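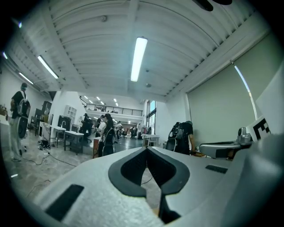
Trirnholm Workshop Services | Gripper Maintenance

Cremilda Batista has a rule about the jaws: if you have to ask whether the mesh is worn, it is. She has looked after the hand-held grippers at Trirnholm since the first batch arrived in April, and she delivers this over a bench covered in hex keys with the air of someone who has been asked a great many times.

"People treat them like a stapler," she says. "They'll pick one up by the finger. There's a perfectly good body to hold, and they pick it up by the finger."

The grey housing, in her view, looks after itself. Her working day is spent on the black padded jaws, the tags and whatever has come undone in between. The pads come off first. She peels back the rubber rim, checks the mesh for shine ("shiny is bad, shiny is basically a slide") and presses a new one down with her thumb until it stops arguing. Unit 504 gets through pads faster than any other on the floor, and she has theories about that, all of which concern Cosimo Caruso.

Caruso, who runs the afternoon sessions, is unmoved. "I grip things," he says. "I was told it was a gripper."

The square tags cause more grief than the jaws do. A tag knocked a few degrees out still looks fine to anyone walking past, and the tracking will happily believe whatever it's told. Batista checks each one against a printed template, then checks the template, which was once photocopied at 97 per cent by a colleague she declines to name. "Neusa knows what she did," she says.

Her full service takes four steps: pads, tags, finger travel, cables. The last is the one people skip. She runs every lead through her fingers from plug to plug, feeling for flat spots, and she has strong opinions about office chairs, whose castors she regards as the natural enemy of the black cable.

Has she considered moving the cables off the floor? She has. There is a request in with Gouveia, the building's fit-out people, filed as job 674. "It's a lovely number," she says. "I've grown quite attached to it."

Meanwhile she does the round every Tuesday before the first session, working from a clipboard and a tub of spare pads. Caruso has offered to help. She gave him the clipboard.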